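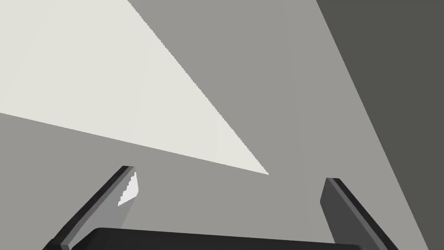

Greenwood Seed Swap: Your Questions

Do I need to bring seeds to take seeds?
Nope! Come empty-handed your first time and take up to 15 packets. We'd love it if you saved a few beans for us next fall.

Where do the seeds come from?
Gardens all over Stamcombe and Grutmont. Last season we passed along 2,619 packets, and our tomato drawer alone has 27 kinds (try the striped ones!).

When are you open?
Tuesday evenings through October, in the hall on Stivgate. Parking is free after 5.

How should I label what I bring?
Plant name, variety if you know it, and the year you picked it. Pencil holds up better than most pens.

Can I bring squash seed?
Yes, but please tell us what was growing nearby. Squash cross like crazy, and some of us happen to enjoy the surprises, so those get their own box.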